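The Zavell kitchen newsletter, shelf and sink section, July

The dish rack debate is back, and so is the black one with the metal rods. Plates like it. Mugs less so.

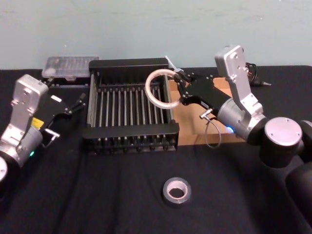

Stand bowls at the back, tall plates in front, and leave a slot between each - they dry faster and argue less.
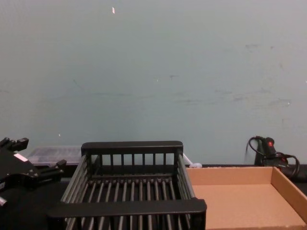 Where do the lids go? Flat on a towel, next to the rack.
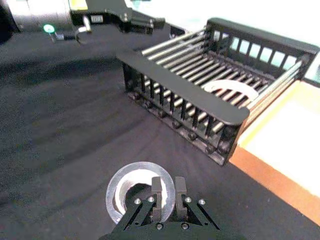 Draining is the dull half of dishwashing, and the half people skip. Put a cloth underneath, as with the dark one under this rack, and wrinkles are fine. Change it when it smells of soup.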